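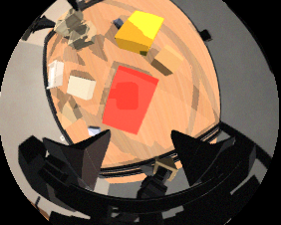 Applying for Summer School Travel Support

Prustetti Graduate School of Physics
Guidance for doctoral candidates and pre-doctoral fellows

Doctoral candidates and pre-doctoral fellows may apply to the Brasell Fund for help with the cost of a summer or winter school in any area of physics. This page explains how to prepare an application, how to submit it in Trudex, and how to claim expenses after the school. Conference travel is handled separately by the research groups and is not covered by the fund.

Before you start

You may apply if you are registered with the Graduate School on the first day of the event and will still be registered on the last day. Candidates in the writing-up period remain eligible. Visiting students should apply through their home institution.

The school you wish to attend must last at least five working days and must include a program of lectures. Events that consist mainly of contributed talks are treated as conferences, whatever their title. If you are unsure how an event will be classified, send the program to the Graduate Office before you begin the form.

You do not need to have been accepted by the organizers in order to apply. Many schools announce their decisions late, and the fund can make a conditional award. No money will be released until the letter of acceptance has been uploaded.

Step 1. Speak with your supervisor

Agree on the dates with your supervisor and check them against teaching duties, booked beam time and any shared equipment you are responsible for. Your supervisor will be asked to confirm in Trudex that the absence is approved. The confirmation is a single check box, but the application stays in draft until it has been completed, and the system does not send reminders.

If you have two supervisors, name the one who signs your annual progress report.

Step 2. Prepare the statement

The statement may not exceed 200 words. It should say which lecture courses you expect to follow and how they relate to your thesis work. A candidate working on thin-film superconductors, for example, might explain that a course on topological phases covers methods needed for the second thesis chapter. General remarks about the reputation of the school or the value of meeting other students carry little weight with the reviewers.

Write for a physicist outside your own subfield. Spell out abbreviations the first time they appear. References are not required and, if included, count toward the word limit.

Step 3. Draw up the budget

Use the budget sheet attached to Form 126, which can be downloaded from the Trudex home screen. Enter the following items on separate lines:

Registration or tuition fee
Accommodation, if not included in the fee
Travel from the university to the school and back
Visa costs, where applicable
Meals not provided by the organizers

Rail travel should be entered at the standard second-class fare. Flights may be included only where the journey by rail would take longer than one day, and the lowest economy fare available on the date of the quotation should be used. Attach the quotation as a PDF. Screenshots taken on a telephone are often unreadable once uploaded and will be returned. 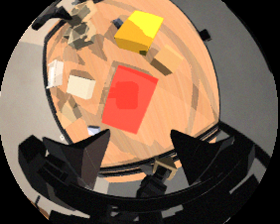 Enter all amounts in the currency in which they will be charged. The sheet converts them automatically at the monthly rate set by the Finance Department – please do not overwrite the conversion cells, even if your bank quotes a different rate. If you are receiving support from the organizers or from another fund, record it in the column marked "Other income." Support confirmed after you submit should be reported by e-mail.

Step 4. Submit in Trudex

Sign in with your university account and select "New request," then "Brasell Fund – Schools." Upload the statement, the completed Form 126, the program of the school and, if you have it, the letter of acceptance. Check the summary page carefully before pressing "Submit." Documents cannot be exchanged afterward except by the Graduate Office.

Applications for schools held in the autumn and winter must be submitted by July 27, 2026. Applications for the following spring and summer open in March. An application is counted as submitted when its status reads "Received." If it reads "Awaiting supervisor," it has not yet reached the office.

Step 5. Wait for the decision

Applications are read by two members of the academic staff and then considered together by the fund's panel, chaired by Ryszard Szewczyk. The fund can support up to 40 awards in each academic year. Preference is given to candidates who have not previously received an award, and partial awards are common.

Decisions are sent to your university e-mail address. An award must be accepted in Trudex within ten working days, after which it lapses. Please do not buy non-refundable tickets before you have accepted the award. Expenses incurred before that date cannot be reimbursed.

Step 6. Claim your expenses

Claims are made after the school has ended. Open the original request in Trudex, select "Claim," and upload receipts for every item except meals, which are paid at a flat daily rate. Boarding passes and used rail tickets should be kept until the payment has arrived. A certificate of attendance signed by the organizers must accompany the claim.

You will also be asked for a short report of one page. It should list the courses attended and give the title of any poster or talk you presented. Reports are kept in the Graduate Office and may be consulted by students considering the same school in a later year.

Changes and cancellations

If the school is postponed, the award may be carried over once, to the new dates of the same event. It may not be transferred to a different school. If you withdraw for medical or family reasons, contact the office as soon as you are able to do so. Registration fees that the organizers will not return can usually be covered in these cases.

Contact

Questions about eligibility and budgets should be addressed to Bożena Wilczyńska, Graduate Office, Malinowski Building, Room 177. The office is open to students in the mornings during the semester and by appointment at other times. Please quote your Trudex request number in all correspondence.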